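Zerkon says its new two-finger gripper handles eggs "out of the box." I've read that line on every gripper page since April, so I bought eggs.

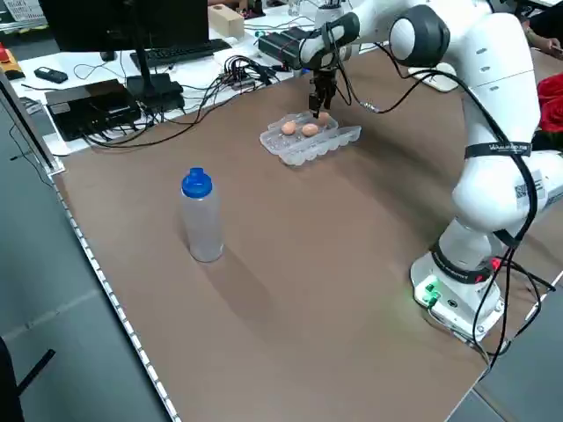

The Ikonis controller lets you cap the closing force, and 27 percent was the lowest it would accept. Getting there took 58 minutes of menus. Veronika Mösli thinks I'm being unfair, and that a cheap gripper with a decent force limit is plenty for most shops. Maybe. I still want to see it do a carton after 32 cycles with warm motors, and I don't trust a demo where someone picked the egg.

Next up is the two-arm setup, which I expect to like even less. Twice the cables, for a start.

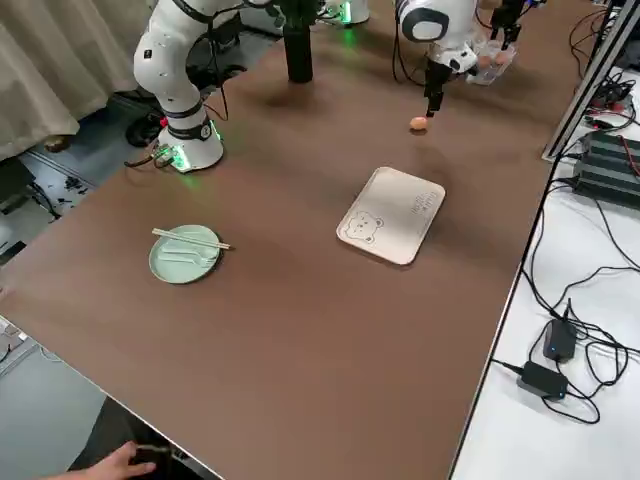 One gripper over an egg, the other holding the carton.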